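**September — notebook, bench side**

Third go at the walnut ink. The first two went mouldy and the second one also smelt, so expectations are modest. Husks are from the Jatard tree, picked up green and left in a bucket until they gave in.

Soaked 700 g in rainwater, simmered 2 hours, strained through an old pillowcase. The Boltberg hotplate has two settings, off and volcano, so I stood over it the whole time. Colour on the Heo paper is a decent mid-brown, a bit thin in the downstrokes. Feathering on the cheap pad, as with everything on the cheap pad. 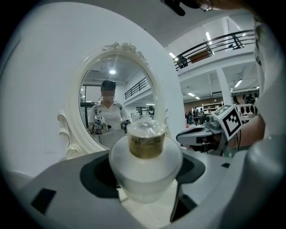 *Domed-lid cup, murky brown contents, mirror behind.*

Swatches pinned up by the window, half of each covered with card. Last year's lot faded in 26 days and I wrote "promising" next to it, so read my notes with care.

Gum arabic next. About 7 drops per small bottle was too many last time — the nib stuck to the page and took some of it along when it left. Starting lower. Prevunari still owe us the fine strainers, and the pillowcase won't survive another batch.
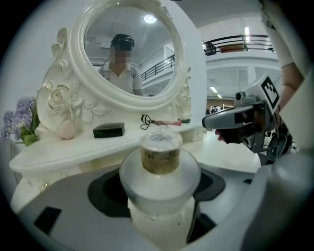 **To do**

- Clove oil against mould, one bottle with, one without
- Label both bottles this time
- Check swatches before October
- New pillowcase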